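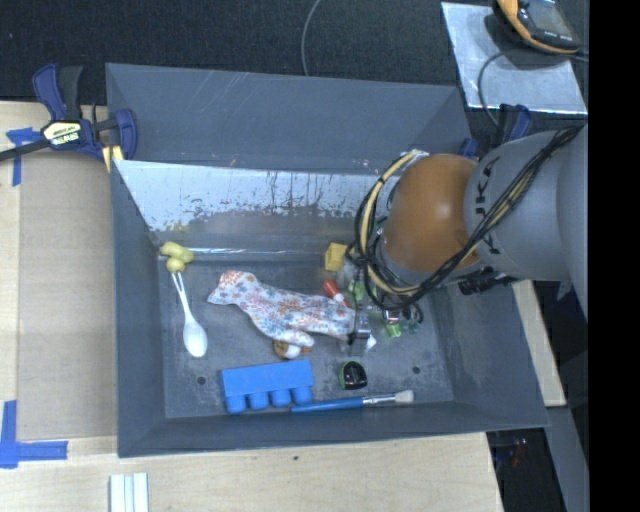

伸手进料箱调整物品之前，机器人要停到什么程度？
先让程序停在安全等待位，切到手动模式，按下急停，再由伸手的那个人把模式钥匙拔下来带在身上。屏幕上显示“暂停”时不得伸手。

第四章 料箱抓取工位的布置与日常操作

本章适用于装有机械臂、夹爪和固定料箱的桌面工位，以及任何在这种工位旁边自认为“就动一下”的人。电气接线见第二章，坐标标定见第三章。Pellholm 和 Stustlow 两处的工位按同一套规定执行，两边都曾提出自己情况特殊，意见已阅。

4.1 开始之前

1. 确认本人在操作授权名单上。看别人操作过很多次不算授权。
2. 翻开交接本，读上一班的最后一条记录。如果只写了“正常”，请找到写的人，问清楚“正常”指什么。
3. 检查控制柜门已关好，柜顶没有放饮料。
4. 按一次急停，确认驱动断电指示出现，复位后再继续。每班第一次上电都要做。
5. 脱下挂绳、围巾和宽松的袖套。工牌放进口袋，机械臂不查工牌。

注意：急停按钮复位后，机器人不应自行恢复动作。如果它恢复了，立即再次按下，挂停用牌，通知工位负责人 Fitzgerald Bellamy。请勿为了给他演示而再试一遍。

4.2 固定料箱

1. 把料箱放到桌面的标定位置，箱壁与定位标记对齐。
2. 用夹具夹住箱体边角，先轻夹全部位置，再逐个夹紧。
3. 夹具的垫块应贴在箱壁上，杆身朝箱外伸出，不得伸入夹爪的下降路径。
4. 用手推箱壁，沿长边和短边各推一次。箱体不应移动。
5. 在示教器上把料箱编号改为当前编号。例如编号 341 的料箱，箱底坐标与别的箱子不同，套用旧参数的后果一般由夹爪承担。
6. 以手动低速把夹爪移到箱口上方，再依次移到各个角的上方，观察手指与箱壁的间隙。

注意：夹具属于工位，它的位置写在碰撞模型里。借走一只夹具去固定别的东西，等于在不通知程序的情况下修改了工位。归还时夹在“差不多的地方”，也属于此类。

箱壁内侧有划痕、掉漆或污渍时，箱子仍可使用，但反光斑驳的内壁会影响深度相机的读数。更换箱子后须重新采集空箱背景。擦得特别亮也算更换，清洁人员的热情应予肯定，并应予登记。

4.3 胶带标记

桌面和垫板上的蓝色胶带是标记，有角形的，也有条形的。

1. 胶带翘边时，先用铅笔描出原来的外沿，再揭下旧胶带，沿线贴新的。
2. 新胶带用同色同宽的。
3. 不再使用的标记当天撕掉。含义已经无人知晓的标记，先拍照，登记在交接本上，一个班次内没有人认领即可撕除。
4. 不得用标记胶带捆线缆、贴便条或修补纸箱。

4.4 线缆与线束

机械臂腕部附近的黑色线束和粗的米黄色线缆要绕过关节，留出弧形余量。余量太小会拉扯接头，余量太大会在箱里捞东西，后者有时会被误认为抓取成功率提高了。

1. 在手动低速下，把各轴依次转到程序用到的极限角度，观察线束有没有绷紧、夹入关节或碰到箱壁。
2. 检查扎带。扎带应固定住线缆，线缆外皮不应被勒出凹痕。
3. 把夹爪降到程序的最低点，确认垂下的线圈没有先于手指碰到物品。
4. 剪下的扎带头放进废料盒。箱底出现的黑色小碎片，识别程序会认真对待。
5. 示教器的线缆走工位后侧，放下示教器时屏幕朝上，线缆不得横穿操作人员的站位。

小心：不得把线缆从运动中的机械臂上“顺手拨开”。本手册写入的每一个“顺手”，都来自一份事故记录表。

4.5 摆放物品

测试用的物品要求杂，并不要求乱。本节说明两者的区别。

1. 按试验单从储物架取物。试验单上没有的东西不进箱，包括你刚好拿在手里的东西。
2. 逐件检查。禁止放入：带刃口的、装有液体的、带电池的、会碎成锋利碎片的，以及任何同事还打算用的。
3. 一箱最多放 15 件。放满之后物品互相遮挡，抓取失败会被记成算法的问题，然后有人要为此开会。
4. 先放大件和软件。这里的“软件”指布料，例如印花的手套形布品，放进去后不用抻平。
5. 再放硬的小件：画笔、勺形塑料件、带圆柱凸起的积木块之类。细长件可以斜放，也可以贴着箱底放，不得竖靠在箱壁上露出箱口。
6. 取下模式钥匙的人最后离开箱边，离开前看一眼箱口四周，确认手套、笔和眼镜都还在自己身上。

注意：不要把物品摆成“机器人喜欢的样子”。把勺柄朝着夹爪摆好，得到的数据只能说明你很体贴。

布料与硬物叠在一起时，夹爪常常连布带物一并提起。处理办法是照实记录为“多件”，把整次动作做完。中途用手把多余的一件摘下来，违反 4.6 第 3 条，也违反常识。

4.6 运行

1. 插回钥匙，复位急停，大声说一句“要动了”。旁边没有人也要说。
2. 第一轮以低速运行，手放在急停旁边。第一轮没有异常再切换到试验速度。
3. 自动模式下，人体任何部位不得越过箱口平面。手指属于人体部位，镊子、长尺和扫帚柄按手指处理。
4. 物品掉到箱外时，让当前循环走完，按本章开头的办法停机后再捡。
5. 连续抓空或同一件物品反复滑落时，暂停试验，检查手指表面是否粘了胶或纤维。
6. 操作人员离开工位，哪怕去接一个很短的电话，也要先停机。

小心：机械臂静止不动有好几种原因，其中包括正在等相机、正在等网络、正在思考下一次抓取。这些状态从外面看一模一样。

4.7 报警与处理

报警 64：夹爪受力超限。
停机，目视检查手指下方有没有被压住的硬物。手动低速抬升，每次抬一点。不得反方向猛抬，也不得用手拽。抬起后检查箱底有没有新的压痕，有则登记。

报警 3646：工位模型与现场不符。
通常是料箱、夹具或垫板移动过。对照定位标记逐一核对，找到移动的那一件，复位后重新走 4.2 第 6 步。禁止用“放宽容差”的办法消除此报警。容差菜单有密码，密码曾经写在示教器背面，现已更换，请不要再写。

无报警，但动作看起来不对。
按急停。看起来不对已经足够。事后查明一切正常的，不追究按的人，交接本上照样记一笔。

4.8 收工

1. 机械臂回到停放位，夹爪张开，腕部线束不受力。
2. 按下急停，关闭驱动，取下钥匙，挂回钥匙板。带回家的钥匙请在次日早上 8 点前送回，并准备好解释。
3. 清空料箱，按试验单逐件核对后放回储物架。少了一件就找到为止，先看布料里面。
4. 用软刷清扫箱底和夹具垫块周围。箱底的小孔不得用胶带封住，也不要往里塞东西。
5. 示教器放回支架，线缆松松盘好。
6. 填写交接本：料箱编号、夹具有无移动、标记有无更换、报警代码、线缆状况。

修订说明

二月修订：增加 4.3 第 4 条；4.5 的禁放清单补入“同事还打算用的”；Whitfield 项目借用工位期间同样执行本章全部条款，原先口头约定的例外作废。Pokon 试验单已换新版，旧版背面可作草稿纸，正面请先划掉。

对本章有意见，写在交接本最后几页，注明条款号和姓名。只写“太啰嗦”的意见已经收到，不必重复提交。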